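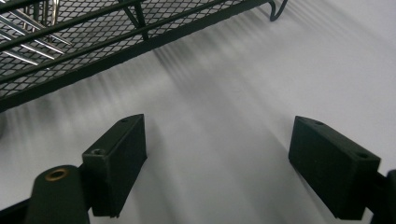
Ticket 501: mesh rack on kitchen wall sagging at one end

Opened: Sun 23 December
Site: Flarken, staff kitchen
Item: black wire mesh rack (Cetberg)
Priority: low, bumped to medium after lunch

Problem as reported
Rack feels loose. Dips when you pull anything off it, cutlery slides to the low end. Hook on the end swings and knocks the wall. Whoever put it up in July didn't leave the spare screws, checked both drawers.

Checked so far
- Mesh itself, no torn bits that I could find by hand. Ran a cloth along the underside, nothing snagged.
- Long rails. Pushed up on the bottom one, whole rack moves with it, so it's not the rail coming away from the mesh.
- Slanted support rod. Seated at both ends as far as I can tell, gave it a twist and it stayed put.
- Hook on the right end. Comes off fine, goes back on fine. Took it off overnight, rack still dipped. Not the hook.
- Wall. Plain pale wall, plaster, hollow when you knock on it. Didnt find a stud anywhere near the right side.

Shadow thing
Second person wrote in that the wall under the rack has dark diagonal streaks and is it damp. No. Shadows from the wires and rails. Please don't scrub it again, the paint won't take it.

Tried
1. Tightened left fixing, quarter turn. Bit.
2. Tightened right fixing. Just spins. Pulled it, anchor came out with it plus a fair bit of dust.
3. Longer screw in same hole, held for one shift then dropped again. Don't bother.
4. Moved the heavy stuff (ladles, the big grater) to the counter. Dip mostly gone but people keep putting them back.

Likely cause
Right anchor blown, wrong type for hollow wall. Rack OK.

Next
- Order toggle anchors from Usuga, pack of 5, need 2. Part no. ends in 110
- Fill old hole, let it dry, drill new one 27 mm to the left if the bracket slot allows. measure first
- Hang rack, level it, hook last
- Light stuff only for a day

Status: waiting on parts. Holisis has the drill, asked for it back, no answer yet. Leaving ticket open.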